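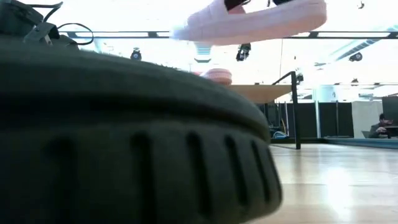
双臂收鞋工位，夹爪闭合后指尖有缝，夹浅口拖鞋老是滑，求排查思路

lomville_工位二
发表于 2024年1月27日

我们这边有一套双臂工位，放在Lomville的试验间里，活儿是把地上的凉拖一只一只拿起来放到矮架上。手臂是Firnside的，夹爪是Rosenix的两指平行款，每只手腕上装一个小相机。装好以后前面一直挺顺，跑到第869次抓取的时候右手开始掉鞋，之后越来越频繁。掉的都是提到一半的时候，鞋从指尖往下滑，然后一头先着地。

已经做过的事情：
控制器断电重启，没变化。
夹爪重新回零，回完零好了一阵，第二天又这样。
把夹持力往上调了一档，浅色那双好一点，深色那双没区别。
左右手的抓取程序对调过，问题跟着右手走，不跟着程序走。

夹爪的零点我是按说明书做的，先全开再全闭，最后保存，做的时候手臂停在架子旁边没动。 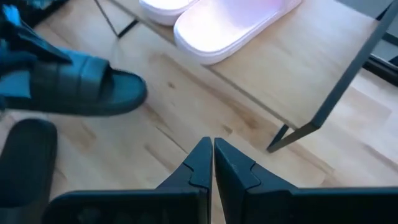

回零以后再看腕部相机，我最在意的是两根手指到底闭没闭上。软件里的开度读数是0，可是指尖看着不像贴死的。图里这两个指尖已经快碰到一起了，中间还留着一条竖缝，透过缝能看见地板。我拿塞尺去量，右手夹爪的缝比左手的大，左手那只基本塞不进去。问题是读数都显示0，我不知道该信哪个。另外指尖和指身接合的地方有一道带台阶的缝，不清楚这里是不是会松。

想问三件事：一是这条缝算不算正常；二是要不要把指尖拆下来重装；三是深色鞋比浅色鞋更容易掉，会不会是相机识别的问题，跟机械没关系。相机参数我还没动过，怕越调越乱。夹爪过保了，找厂家上门要排到2月，想先自己处理一下。

旧扳手不旧

先说第一个，缝本身不说明什么，有的指尖出厂就是留了余量的，说明书后面的尺寸图上应该有。要看的是左右两只一不一样。你左手塞不进去、右手能塞进去，同型号同指尖，那就是右手有问题。

读数是电机那边的编码器给的，它只知道电机转到哪儿了，指尖松了、歪了、磨了它一概不知道。所以读数和塞尺打架的时候信塞尺。

你回零之后好一阵又坏，我碰到过一模一样的，毛病就在指尖的固定螺钉。指尖松了以后受力会往外让，回零时把它顶到某个位置，暂时能用，夹几十次又跑了。处理办法写在下面，照着顺序来：

1. 手臂降到好操作的高度，按急停，挂牌，再关夹爪电源。别只按急停就上手，夹爪有的型号急停以后还保持夹持力。
2. 用手捏住指尖前后左右晃，再捏住指身晃。指尖动指身不动，是螺钉；两个一起动，是里面的滑块，那就别自己拆了。
3. 拆指尖之前用记号笔在接合处两边划一道线，左右指分开放，别混。
4. 接合面擦干净，看看有没有压痕和碎屑。螺纹里的旧胶用丝锥过一遍，不要硬拧进去。
5. 装回去，先带上不拧紧，让两个指尖轻轻对拢，对齐了再交替上紧。中强度螺纹胶一滴就够，等胶干透再上电。
6. 回零，然后再塞一次尺，跟左手对比。

夹持力别往上加了，先退回原来那档。指尖松的时候加力只会松得更快。

还有一点，指尖内侧那个面你摸一下，光滑得像镜子的话该贴垫子了。我们用Kwak的硅胶片，剪成比内侧面小一圈，边上不要露出来，露出来夹几次就卷边。贴完以后开度要重新设，垫子有厚度，这个很多人忘。

蓝底白字

上面说的机械部分我同意，先把指尖弄好。我补充一下深色鞋那个问题，我觉得可能是两个毛病叠在一起。

深色鞋在相机里难弄，原因多半出在曝光上。腕部相机离地近，地板反光，自动曝光看到一大片白就会往下压，鞋面本来就黑，一压就什么层次都没有了，鞋带（就是脚背上那块宽带）和鞋口分不清楚，抓取点就会偏。偏了以后指尖只咬住一点边，提起来自然要滑。浅色鞋反过来，压暗一点轮廓更清楚，所以你觉得浅色的没事。
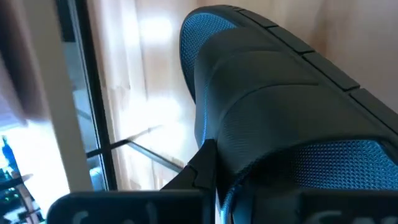
判断的办法也简单，抓之前让手停住，存一张腕部相机的原图，连着存几次，成功的和掉鞋的都留着。然后把程序算出来的抓取点画上去，看它落在哪儿。如果每次掉鞋的那几张点都偏向同一边，就是视觉；点很准还是掉，那就是夹爪。你现在两个都怀疑，不分开查会一直绕。

参数方面我是这么设的，供参考，灯光不一样数值肯定要改：
自动曝光关掉，固定曝光时间，把增益锁住。
测光区域如果不能关，就缩到画面中间那一块，别让它算到边上的反光。
鞋旁边的地板过曝可以不管，能看清鞋口和里面鞋垫的颜色就行。
白平衡也固定住，不然手一转方向，蓝色鞋垫在画面里会一会儿偏绿一会儿偏紫。

地板是亮面的话，调参数效果有限，最好换个方向进手，或者在抓取区铺一块哑光的垫子。我们那边铺了垫子之后曝光就没再动过。铺垫子要注意厚度，下降高度要跟着抬，不然指尖会戳到垫子上，我们第一次铺就戳了，指尖上磕了个印子。

另外你的预开度是多少？凉拖的带子宽，我见过有人图快只开一点点就下去，手指是蹭着鞋面下去的，把鞋推歪了才夹。我用的是72毫米预开，闭合到41毫米开始降速，再用低速夹紧。鞋不一样这两个数要自己试。

lomville_工位二

谢谢两位。右手拆开看了，一侧指尖的螺钉能用手拧动，接合面上有一圈发亮的磨痕，螺纹里的旧胶已经碎成渣了。按一楼的步骤清理、划线、上胶，装完再塞尺，跟左手一样塞不进去了。夹持力退回了原来那档。

Kwak的垫子还没到，先不贴。

曝光锁了以后深色鞋的鞋口清楚多了，存了几张图，抓取点有偏的，偏的方向都是朝反光那边，所以二楼说的应该也占一部分。预开度原来设得确实小，改大了，降速点还在试。垫子打算铺哑光的，抓取区四边各多留5厘米，铺完得重新标一遍下降高度。

再问一句，螺纹胶多久检查一次合适？左手那只还没拆过，要不要趁这次一起拆？

旧扳手不旧

左手没松就先别拆，接合处划条线，每次开班看一眼线对不对得上。线错开了再拆。胶不用定期换，拆过一次就要重新上。

备用螺钉买两套放工具柜里，那个规格很短，掉地上很难找。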